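3.2 Household purchases and the kitchen table

The second part of the survey asked respondents what happened to small purchases in the first hour after they were brought home. Of the 116 households that returned the February questionnaire, 89 also kept the shopping diary, and the results in this section come from that smaller group. Households in Mustberg and Leite were given the same diary form. The wording was tested beforehand by Jeferson Rangel in Zonora and was changed only where respondents had confused "stored" with "put down."

Most diary keepers wrote that chilled food was put away at once. Fruit, cut flowers and items for other members of the family were treated differently. These were often left together on the nearest flat surface, usually the kitchen or dining table, and were sorted later in the evening. Flowers stayed in their wrapping for up to 3 hours. Several respondents noted that they had looked for a vase only after the meal. The diaries from Leite mention flowers less often, although the market there sells them all year.

We also found that the table served as a reminder. Respondents left an item in plain sight when it was meant for someone else or had to be taken out again the next morning. Earlier work on storage in small homes has mostly counted cupboards and shelves, and so gives little information on this kind of short-term use. Figure 2 shows a banana and a wrapped bouquet with purple blossoms on a tabletop (first panel) and a dark close view (second panel).

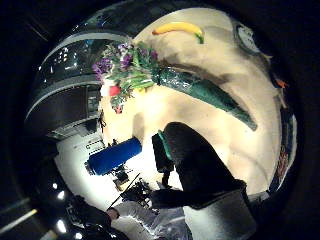
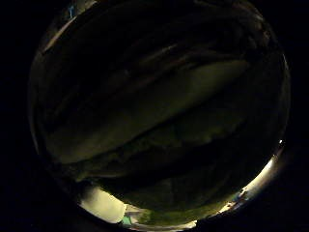

3.3 Differences between the two towns

Households in Mustberg shopped more often and bought less on each trip. Many used the Hameo store near the station on the way home from work, and their diary entries cluster in the early evening.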